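4.2 Satellite entry and late registration

The second part of the study considers how players reach a live poker event, and how the route they take affects their conduct once seated. Two routes were compared. In the first, the player pays the full entry fee at the desk. In the second, the player wins a seat through a satellite, a smaller tournament in which the prizes are entries to a larger one. Earlier work by Khunthong and Căpraru treated the two groups as one population. The Herstead card room kept separate entry lists for its October series, which allowed us to examine them apart.

The sample consisted of 40 players, each of whom agreed to keep a short diary during the opening day of play. Diaries were collected at the end of every level and checked against the table sheets held by the room. Where the two sources disagreed on the size of a pot, the table sheet was used. Where they disagreed on the player's reason for a decision, the diary was used. Căpraru read all the entries without knowing which route the writer had taken, and Taşdemir repeated the reading for a part of the sample.

Satellite winners described the value of their seat in two different ways. Some wrote of it in terms of the posted entry fee. Others wrote only of what they had paid to enter the satellite, and these players were more willing to commit their chips before the first break. The distinction did not follow experience. Several long-standing members of the room belonged to the second group, and a number of first-time entrants belonged to the first.

Late registration complicated the comparison. Players who paid in full were free to take a seat at any point before the close of the entry period, and 11 of them did so after play had begun. Satellite winners were expected at the start, and their stacks were reduced in the usual manner if they were absent. A late entrant therefore faced higher blinds with a full stack, while an absent satellite winner returned to a shorter one. We excluded the hands played during a late entrant's first level from the main analysis and report them separately.

The interviews that followed the opening day were conducted by Pană and Văduva. Each player was asked to recall two hands, one that had gone well and one that had not, and to state what they would have done had the entry fee been their own money. Many objected to the wording. Satellite winners in particular held that the seat was their own in every sense, and that the question assumed otherwise. We retained the question for consistency, but we place limited weight on the answers and recommend that later studies revise it.
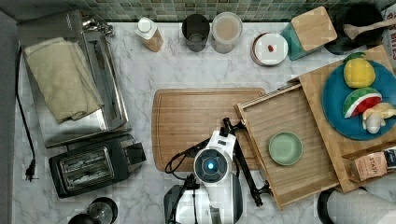
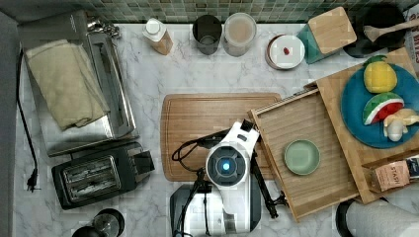
Figure 2. Marble countertop with mosaic tile backsplash and white robot arm, two views.

The room at Herstead used a single fee structure throughout the series, and the findings may not extend to rooms where satellite seats can be exchanged for credit. The Tudose series permits such exchanges, and a comparison with that event would be a suitable next step.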